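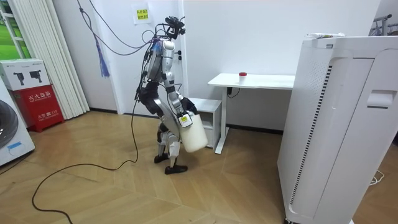

Lama Sleiman wanted to know, before we had got our coats off, why anyone would test a walking controller with a payload in one hand only. Orysia's answer was that two equal loads mostly cancel and tell you very little about the hip. Lama said that was fair, but she would still want to see both cases on the same plot. So would I. Noted as the first request to Seken.

September, visit to Seken at Stulldale. Present from our side: Lama, Kyrylo Koval, me. From theirs: Orysia Stetsiuk and Hnat Karpenko. Started 10.15, finished a bit after one.

Purpose: see the carry demo on the humanoid and decide whether the Collholm rig should copy any of it. Our rig is a fixed-base arm on a rail, so the gait part is of interest only for the disturbance data.

Demo as given. Humanoid holds a white plastic jug by the handle, right hand, arm down and slightly forward. Task is a straight walk with the jug at the side. Hnat called each run verbally and logged it on his laptop. We were shown 13 runs. The early ones were at reduced step length, the later ones at whatever they call nominal. I did not get the nominal figure, ask.

Payload. Jug is weighed before each block. Orysia gave 1,000 g of water for the first block, more for the second, value not written down by me. Slosh is not modelled. They treat it as noise on the wrist estimate and let the whole-body controller deal with it. Kyrylo thinks the slosh period must sit close to the step period at some fill level and that they have been lucky. Hnat did not disagree. He has a sweep over fill level planned but no date for it.

Grip. Position-controlled close with a current limit, then hold. No tactile feedback used in the loop. Handle orientation is set by a person handing the jug over, so there is no grasp planning in this demo. Worth being clear on that when we write it up for Rivadeneyra, as their summary reads as if the robot fetches the jug itself.

Results, my tally against Hnat's log:
Completed without intervention: 8
Stopped by operator: 4
Stopped by software limit: 1
The software stop was a waist torque limit on a turn. They have since lowered the turn rate and have not retested.

Cabling. Power and data were over the wire for all runs. I asked if cable drag shows up in the data. Orysia says a small yaw bias, roughly constant, removed in post. I would rather see it measured with the arm unloaded first. Second request.

Use for Collholm:
Weigh-before-block procedure, yes, costs nothing.
Fill-level sweep, yes, we can do it on the rail faster than they can on legs. Kyrylo to draft, 5 fill levels, same jug type if we can get one.
Current-limited hold, no change, we do this already.

Open: Tymofii Fedoruk has the wrist calibration from their last unit and may be able to tell us whether the offset drifts with temperature. Email him. Log files promised by Hnat, format is theirs, converter needed. Lama has an old one that might do with the column order changed.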